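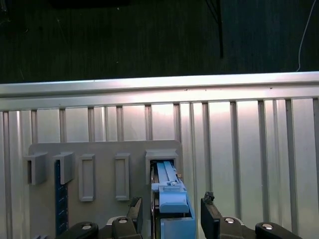 Saltunlow lab visit: teaching an arm when to stop pushing

The train to Brikwood takes long enough to read a research paper twice, and I needed both goes. The second half of the walk from the station is uphill and has no pavement, so I arrived at Saltunlow in June with a damp collar and a firm idea of what I was going to see, most of which was wrong.

I had expected a showpiece. The Promum project has a rather grand leaflet with a sunrise on it. What it has in the room is an arm bolted to a slatted aluminium bench, a grey tray of slots and posts, and a desktop computer with its side off. The work is getting parts in and out of things that fit tightly, and the whole argument is over the last small bit of the push.

Herman Lau showed me round. He has given this tour before and has worked out where people will put their coffee. Genji Kudo, whose method it mostly is, sat at the desk and corrected him at intervals.

The method

I'll give it as I understood it, and Genji can write in again. An arm can be told exactly where a slot is, and if everything is where it was yesterday, that does nicely. Knock the tray with your hip and you get a very confident arm pushing a part into a wall. The usual cure is to show the machine a great many examples of a person doing it properly, steering the arm by hand, and let it learn the movement from the pictures. They had 400 of these examples. Herman did a good share of them and speaks of the period the way people speak of national service.

The trouble is that people who are good at a fiddly job don't make many mistakes, so a machine that copies them never learns what a mistake looks like. It meets its first jammed part entirely unprepared. The Saltunlow answer is what they call the Bartoš pass (after a café, to my disappointment; I'd been hoping for a great Czech mathematician). Once the arm has learned the basic movement, it is made to start badly. The part goes in at a slight angle, or the hand begins off to one side, and a person takes over and puts it right. Only the putting right is kept and added to the pile.

You can see why this would annoy a tidy mind. You spend weeks collecting beautiful examples and then improve matters with a set of deliberate bodges.

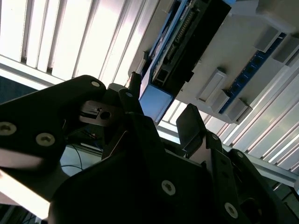
Page last changed: October 2020 (two corrections from Genji Kudo, both deserved)

Watching it go is slower than the talk about it. The hand comes down, hesitates, shuffles sideways, hesitates again and pushes. If you have ever tried to get a key into a front door in the dark you will recognise the style. Each attempt gets 30 seconds, after which it is counted as a failure even if the part is nearly home, a rule Genji is strict about and Herman plainly isn't.

The result they are pleased with comes from a run of 112 attempts with the tray shifted between goes. Thirteen failed. Before the Bartoš pass the same arm on the same job failed more than half the time, and the failures were of a different sort: it would press on at the wrong angle until the clock ran out. Now when it fails it tends to be found hovering over the slot next door, apparently thinking.

I asked whether it would work on a computer it hadn't met. Herman said "partly". Genji said "no". There was a pause in which I looked at the tray.

The longer explanation came over lunch, and I trust it more for having been given with a mouthful of sandwich. The corrections are good for the kind of slip they were made for. A part that goes in crooked is now well covered. A cable lying across the opening is a different problem, and the arm has no opinion about cables at all. The inside of a desktop machine,

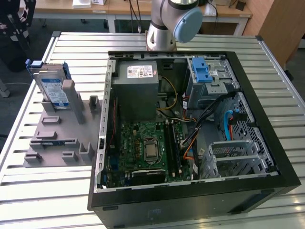
even one on its side with the lid off, has a lot more going on in it than a tray does, and they'd sooner get the drive in and out of the tray reliably before they let anyone quote a figure for the case. I did ask for a figure for the case. I was given a biscuit.

Two smaller things I wrote down. They repeat the test with the lights changed, after an early version did very well in the mornings and went to pieces after dinner. And the person making the corrections isn't allowed to watch the bench directly; they work from the same camera views the arm gets. Herman let me have a turn. I put the part in on my fourth try, to no applause, and have been kinder about the thing's shuffling ever since.

They take visitors most months if you write ahead. Bring a jumper, and take the bus up from the station.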